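3. Preparing a play text for comparison

This section covers loading two or more early printed copies of the same play into Ollden and lining them up so that the differences between them can be read side by side. It assumes you have installed the program and opened a project (section 2). If you are working from the Sallgate transcriptions, read the note on spelling before you begin.

Loading the copies

1. Open your project and choose Texts, then Add Copy. Select the first file. Plain text files work best. Word-processed files will load, but italics are lost unless you tick Keep Type Styles.

2. Give the copy a short label of no more than 35 characters. The label appears in every note and table, so choose something you will recognise, such as "Quarto A" or "Folio, Betton copy". Labels can be changed later under Texts, Rename.

3. Repeat for each further copy. The program will hold as many as you like, but only three can be shown on screen together.

4. Choose one copy as the base text. All line numbers are taken from this one. It is usual to pick the fullest copy, even where an earlier one is held to be better.

Caution: Changing the base text after you have started making notes will renumber every line. Notes stay attached to the words they were made on, but any line numbers you have typed into a note by hand will be wrong.

Marking speeches

Ollden needs to know where each speech starts and who speaks it. Most transcriptions have the speaker's name shortened and followed by a full stop, and the program will find these without help.

5. Choose Speeches, Find. A list of shortened names appears on the left.

6. Match each shortened name to a character. Early printers were not consistent, and you may see the same character listed by personal name in one scene and by rank or trade in the next ("Widow", "Host", "Second Lord"). Match both forms to the one character. The original wording is kept in the text and only the index is altered.

7. Look through the entries marked with a query. These are mostly ordinary words that happen to begin a line and end in a full stop. Select them and press Delete to remove them from the list. Nothing is removed from the play.

8. Where a speech is given to different characters in different copies, leave both as they stand. The difference will be shown in the comparison and you can write a note on it there.

Note on spelling: The Shibata files use modern u and v, and the Sallgate files keep the old forms. If you compare one with the other without changing the setting, you will get a very long list of differences that are of no interest. In our test play the list ran to 2,150 entries. Go to Settings, Spelling and tick Treat u/v and i/j as the same before running the comparison. Long s is always treated as s.

Running the comparison

9. Choose Compare, Run. A full play takes a few minutes. You can go on working in another project while it runs.

10. Check the first and last lines of each act. If these line up, the rest normally will. If an act is out of step, the cause is nearly always a scene that is missing from one copy or printed in a different place.

11. To correct an act that is out of step, click on a line in the base text, hold down Shift and click on the matching line in the other copy. Choose Pin. Two pins, one before the gap and one after it, are enough in most cases.

12. Run the comparison again. Pinned lines are shown with a grey bar in the margin.

Stage directions are compared separately from speeches. A direction that has moved by a line or two is listed as moved, and one that has been reworded is listed as changed. Prologues, epilogues and songs printed at the back of the book need to be pinned by hand.

Save the project before going on to section 4. Questions about this section can be sent to Yufang Meng through the Help menu.

Section last revised 6 March 2020

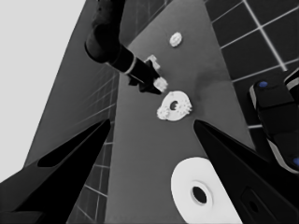
4. Writing and printing notes

Notes can be added to any word, line or stage direction once a comparison has been run. Click on the place in the base text and press N.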